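Mar 1, 2019
Notebook, two-arm cell (Trorby table)

Started with the left arm today. In the morning it stopped twice with a following error on the wrist joint, both times when the arm was stretched far out over the table. I suspected the motor first. I took the cover off and the motor is fine, but the cable at the last link was pulled very tight when the wrist turns inward. I gave it 40 mm more slack and put new ties, not too strong, so it can still slide. After this I ran the wrist through its full range 30 times by hand jog and then 128 times by program at half speed. No error.

Next was the zero position. The left arm came back from the cover work with a small offset, so I did the homing again with the Ineck block, both arms, left first. Please write the new values in the Eltetis file also, because the controller reads from there after a power cut and the old values are still in it. I forgot this last month and lost an afternoon.

Then I put trays, canisters and jars on the table to check the reach with real things. The left gripper goes down next to the canister with the fingers open, and the right one takes a jar close to the front side of the table. The right arm is the more difficult one there, as it must fold a lot to come so near to its own base.

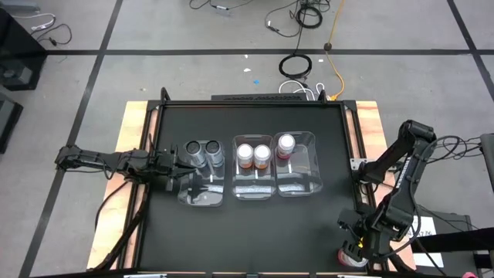 Khổng wrote under this entry that the fold is too much, and that the right arm should get a second rest pose, higher and a little more outside, before somebody runs it at full speed. Also asked if the elbow limit in the program is still the one from the old mounting.

It is still the old one, I checked. I changed the limit by 6 degrees and made the second rest pose. It costs a little time in each cycle, but the forearm now has enough space to the table frame. I will leave both poses in the menu until April and then we decide.

Gripper fingers: the left pair had a small play at the screws. Tightened, with a drop of the weak thread lock. Don't use the strong one, it has to come off again for cleaning. The right pair was OK. I wiped the flat faces of all fingers with alcohol.

After the fingers I changed to drink cans and the clear bins. Cans are good for checking if the fingers close parallel, the wall gives a little and one sees at once when one side presses first.

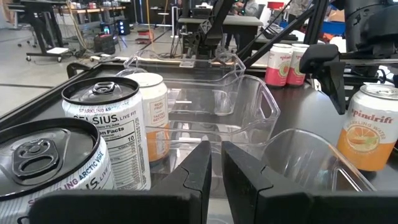 I set the closing force down one step for this and kept the speed the same. If the can turns in the grip when it is lifted, first look at the height of the grip and only then at the force.

Still open:
- Cable on the right arm, same check as on the left. I have not opened the cover there.
- Spare ties, the short ones. The box is almost finished.
- New values into the Eltetis file (both arms!).
- Ask Khổng for the drawing of the old mounting.

Power off at the main switch, both arms in the new rest pose.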